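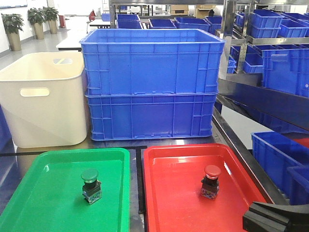

green button on green tray, red on red. blue crates and the white bin behind

binrat_485
Ok so redoing the small parts corner and I want opinions before I start printing labels. Idea is trays by color at the bench. Green tray gets the green push buttons, red tray gets the red ones, no mixing ever. Crates stay stacked at the back of the table. Picker pulls from the racks, drops in the tray, done. Anyone running it like this? Does it hold up on a long shift

kiltia_dan
We did color trays at Kiltia. Works great until you have a third color of part and only two colors of tray. What happens when the yellow ones come in?

binrat_485
no yellow on this job. Green and red only thru February at least

slowlane
I'd move the crates off the table tbh. Standing right behind the trays they block your view of whatever is back there. Put them low, keep the bench for hands.

binrat_485
Fair but then I'm bending all day. Racks next, this is the part I really need help with
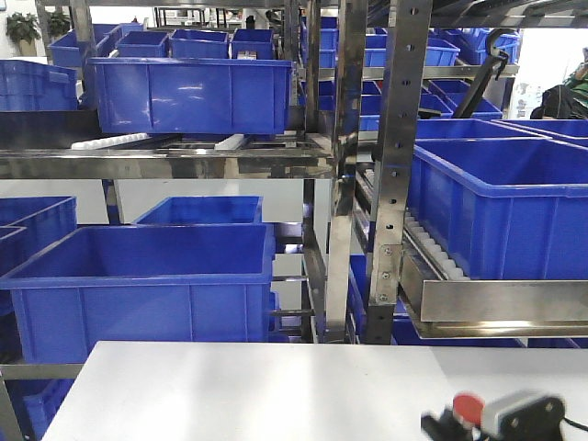
flow racks next to the white table, all blue bins

Every bin is blue. I know. They came as one lot from Vilela and the price was right. So from the bench you can't tell buttons from terminals from anything. Thinking a label on the front of each bin plus a colored card clipped on the rim

slowlane
Labels on the front, skip the cards. Cards fall off, end up in the bin, end up in the customers box. Ask me how I know

partsgoblin
disagree, cards are fine if you use the stiff ones. Color reads faster than text from across the room. Also put your big bins low!! you've got a big one up on the upper shelf, I'd hate lifting that down full

kiltia_dan
Big bin up top is fine if it's light stuff. Depends what's in it. Foam, bags, whatever. And on rollers you're sliding it, not lifting

partsgoblin
you still have to get it UP there dan

binrat_485
lol ok. Light stuff up top then, I'll swap it. Cart question now. Where do you guys park yours

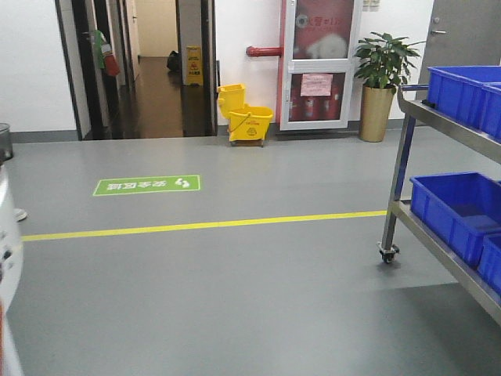 cart by the yellow line, doorway to the corridor at the back

Right now it ends up right at the line. Boss at Tralovholm wants it on one side and stay there. I want to roll it to whoever needs it. 4 bins on it most days, 2 up 2 down

slowlane
Boss is right sorry. Line's there for a reason. Carts that wander end up in the doorway, then somebody comes in from the corridor with their arms full. Give it a parking spot and tape the floor, four corners

partsgoblin
Tape peels. Paint it. Or get one of those floor stickers, same as the green one you've already got down, those last

kiltia_dan
I'm with binrat, a cart that can't move is a shelf. Park it end of shift, roll it the rest of the time

binrat_485
thank you dan

slowlane
sure, and who puts it back at end of shift? right

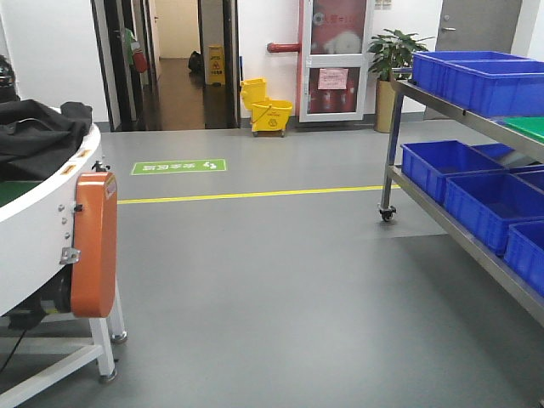 Walking space is my last one. I keep wanting to fill the middle with another bench and the Trodia catalog is not helping. Right now it's just open gray floor from the white curved conveyor over to the rack cart, and every time I go past I think thats wasted. But then the cart has to swing thru there and I'd need to get round to the motor end of the conveyor too. Also somebody has to take that black cloth off the top of it, it's all bunched up. So – leave it open or bench it?

slowlane
Leave it. Open floor is not wasted floor

partsgoblin
agree w slowlane for once. You'll want it the first time two people need to pass with bins

kiltia_dan
Small bench on wheels? Half the size. Push it back when you need the room

slowlane
dan wants wheels on everything

binrat_485
Leaving it open for now. Labels AND cards, gonna try both on one rack and see which one people look at. Will post after we've run it a bit. Still taking votes on the crates – table or floor

partsgoblin
floor

kiltia_dan
table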